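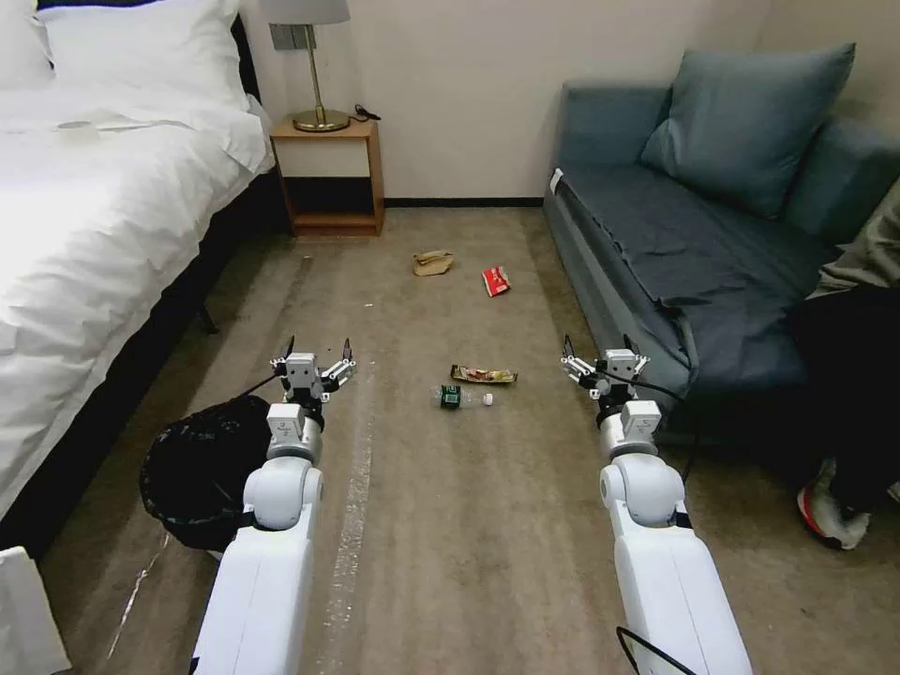 Figure 6. Starting layout for the floor pickup routine, both grippers open.

6. Floor Pickup Between the Bed and the Sofa

Applies to the two-arm Ledlow build with Salehi control boards. Arm assembly and first power-up are in sections 2 through 4. If you skipped the joint limits in section 4, go back and do them now.

The Ferden parts sheet calls this routine "hands-off." I would not take that at face value. Treat the steps below as a way to find out what your own build can do, and keep one hand near the stop button until you have seen it behave for a whole evening.

1. Set the base at the open end of the aisle, facing the wall. Lock the casters.

2. Run each arm through its full sweep at the slowest speed with nothing on the floor. Watch the elbows as well as the grippers. The elbows are what hit the furniture.

3. Check the cable loops at both wrists. Each needs enough slack for a full wrist turn. The sheet gives 290 mm for the loop, but Genivaldo Quintana measured his at the bench and ended up using 334.

Caution: A loop that hangs to the carpet can be dragged under a forearm. Stop the arm before you reach in to free it.

4. Lay out the litter. Use light, dry things: an empty bottle with the cap on, snack wrappers, a crumpled paper bag. Leave glass and anything with liquid in it for another year.

5. Put the black bag within reach of the left arm. Keep bedding clear of the arm's path.

6. Load the two-arm profile and choose HOLD LEFT, PICK RIGHT. The left gripper steadies the bag while the right one goes after the litter.

Note: HOLD LEFT reports "bag secured" when the motor current rises. Pressing against the side of a bag raises the current too, so the message proves very little. Look at the bag.

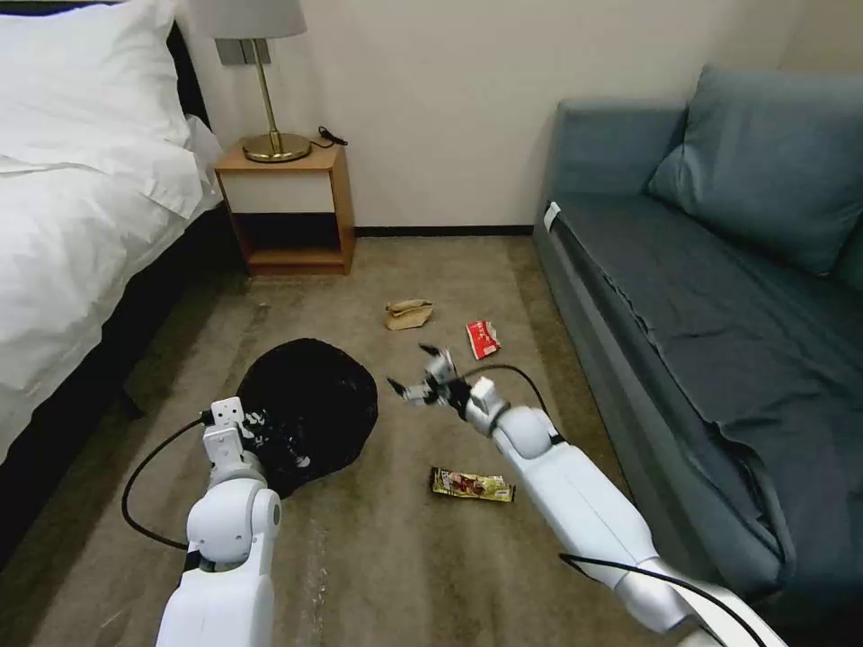 7. Start the first pick and let it finish before queuing another. Flat wrappers are the hard case. If the fingers close above the wrapper, lower the floor height one notch and try again. If they scrape the carpet, raise it one notch.

8. After each drop, look into the bag. The counter in the Pridenow app goes up whenever the gripper opens over the bag, whether or not it was holding anything. Marlene Furtado's log for November showed 2864 drops. Her own tally from the same runs was 2493. I trust the tally.

9. If the bag tips over, pause and look at where the opening faces. A tipped bag can still be used as long as the opening is toward the arms and the rim stays up. Otherwise set it upright by hand and repeat step 6.
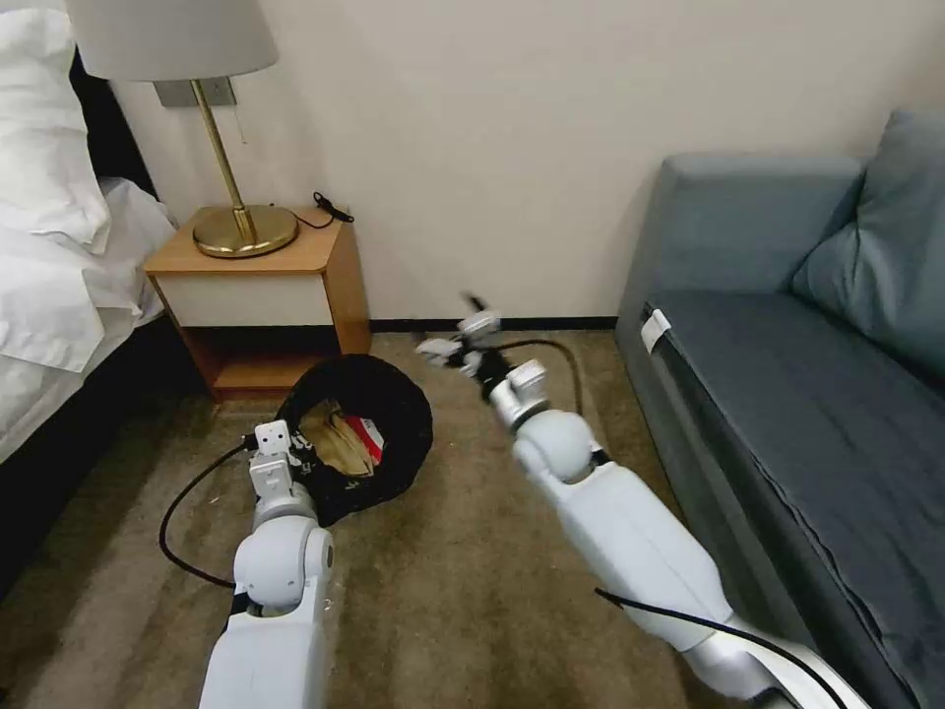

Figure 8. Left gripper at the rim, paper and a red-and-white item in the bag, right hand raised.

10. To finish, choose PARK. Both arms should lift before they fold back. If either one starts to fold while low, press stop and recheck the park height in section 4.

Caution: Do not leave the routine running in an empty house. The parts sheet says you can.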